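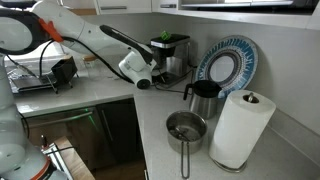 The coffee corner, with the blue plate.

January, a little after 8 in the morning and I am already on my second cup, so forgive the handwriting.

I love this corner. I know it's only a coffee maker and a carafe and a roll of paper towels, but I keep walking back in to look at it! Before Christmas all of this was spread over three different places. The coffee maker was by the stove, the carafe lived in a cupboard I had to kneel down to reach, and the plate was still wrapped in newspaper from the move out of Erside. Now the plate leans against the wall where I can see it first thing, white in the middle with that big blue rim, and the carafe stands right in front of it. I bought the plate at the Pellside market from a man who wanted 50 for it and took less when I told him it was going on show and wouldn't have spaghetti on it.

The little green thing is staying on top of the coffee maker. I moved it to the windowsill for a day and the whole counter looked wrong.

Sibusiso Mathebula came by yesterday with a bag of beans from Gillies, 800 grams, a dark roast that smells like toast and raisins. He thinks I grind too fine. We made one pot his way and one pot mine and I have to admit his was better (only a bit!). Mine had more kick and his had more flavor, and I wrote his setting on a scrap of paper before I could forget it.
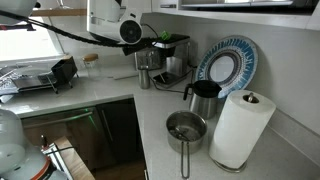 He also says I should get one of those Bullitz grinders, and I looked it up after he left and shut the page again fast. Maybe for my birthday. The old one is loud but it works, and I like the noise - it means coffee is coming.

What I want to sort out next is the cords. They trail out across the counter and I catch them every time I wipe down. I tried tucking them behind the plate, but the plate slid forward and I had my heart in my mouth for a second. A hook under the cupboard might do it, or one of those twisty ties from the bread.

The glass jar with the wooden lid is such a good jar. I'd like a second one the same size, one for beans and one for sugar, and I'm going to ask at the Pellside shop if they still carry them. 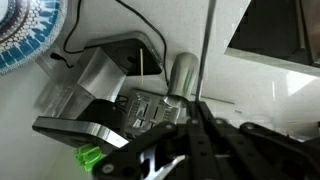
The more I look at the pattern on that plate the more I find in it. There are tiny white dots going around in rings, and I had it for weeks before I noticed them. I want to try copying a bit of it with the good blue pencils tonight, maybe as a border for Mom's card.

To buy: filters, paper towels, more milk than last time.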